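How do you get a policy to wait before the second arm grabs a soft bag?
Asked in: Learning from demonstration
September 25, 2021
142 views

Hi all, long post, sorry in advance. I've been working on a two-arm handover task since August and I'm stuck on one piece of it. The task is simple to say: left arm picks up a lightly stuffed plastic bag by one end, holds it over the table, right arm comes in and takes the other end, left arm lets go. I'm training on teleoperated demos, plain behavior cloning, head view plus joint positions going in and joint targets coming out for both arms. One network for everything.

With a stiff object (I started with a cardboard tube) this works great. I was pretty happy with myself for a week! Then I switched to bags and the right gripper started closing too early. It comes in at a decent angle, gets near the knot, and shuts on air. Then the left arm lets go anyway, because as far as it can tell the handover happened, and the bag drops.

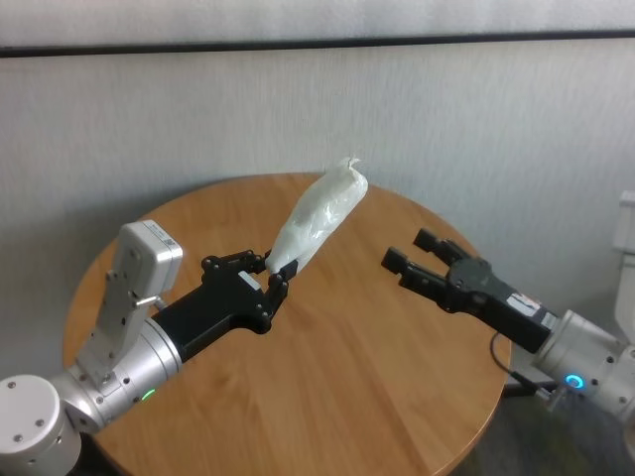 Left gripper holding the bag, right gripper still open.

That's the part of the task I care about. In my demos the people driving the arms pause right around there, and the pause is different every time. Some barely stop, some sit there and think it over. I recorded 3,000 demos with Kalell bags and the success rate on held-out trials was still lousy. More data moved it a tiny bit and then it flattened out.

Things I tried already:
Bigger network, no change.
Longer history (it got worse, it seems to copy whatever it did a moment ago and then just freezes).
Cutting out the pauses completely. Now it never freezes but it closes even earlier.

Is there a standard trick for this? I'd like to avoid adding a force sensor if I can, the budget is gone. And is it dumb to have a single network run both arms?

3 answers

Answer 1 (accepted by the asker)

I spent way too long on nearly this same problem with our Pfister setup, only we were passing towels, so let me tell you what ended up helping and you can see if it fits.

First, your pauses. If you leave them in, the network sees a big pile of frames where the right answer is "don't move", and they look almost the same as the one frame where the right answer is "close now". So it either sits there or it fires at random. If you cut them all, you've thrown out the examples of waiting, and you saw what that did. What we did was trim every pause down to the same short length and then give the frames around the gripper closing extra weight in the loss. We tried a bunch of weights and settled on 19, which sounds silly high, but those frames are so rare that it came out fine for us. Try a few, yours will be different.

Second, predict a chunk of actions and not a single step. The freezing went way down when we did that, and I think it's because the net has to commit to the approach and the grab as one motion. Keep the chunk short enough that you get a fresh look at the bag before the fingers shut though, or you'll be back to closing on where the bag used to be. Bags sag!

Third, and this is the one I'd do tonight: make the left release depend on something other than the policy feeling like it. Read the right gripper's finger position. If it's closed all the way, there's nothing thick in there, so block the release and send the right arm back to try again. No new sensor needed if your gripper reports its width. A very thin bit of plastic can fool it, so have the right gripper go for the fat part and stay off the knot. We re-recorded a small set of demos aiming lower and it was well worth the afternoon.

One network for both arms is fine. We split ours into 2 for a while and the timing between them got worse.

Liesl Haslinger

Comment from the asker: Thank you!! I put the width check in first and the dropped bags mostly stopped, it retries now. It looks a bit goofy pecking at the bag but I'll take it. Weights are training overnight. Our demos all went for the knot because that's what I told people to do, so that one's on me.

Comment: how are you picking the frames to upweight, by hand?

Reply from Liesl Haslinger: No, by script. Find where the gripper command changes, take a small window on each side. Look through a handful of episodes to make sure it isn't catching people fidgeting with the trigger.

Answer 2

Have you looked at the Adberg wrist camera mount? From the head view alone you're asking a lot, the arm can hide the bag at exactly the wrong moment and a white crinkly bag against a pale wall is hard to see in the first place. I'd put a camera on the right wrist and retrain before touching the loss. I haven't done bags myself, just boxes and bottles, so take it for what it's worth. If you can't add a camera, try a darker backdrop and see whether the numbers move. If they do, you know it's partly a seeing problem.

Answer 3

just script the handover. left arm stops at a fixed pose, right arm goes to a fixed pose, close, open, done. we run it that way on the Drurnico line, no learning at all

Comment: Works if the bag hangs the same way each time. OP's doesn't sound like it does.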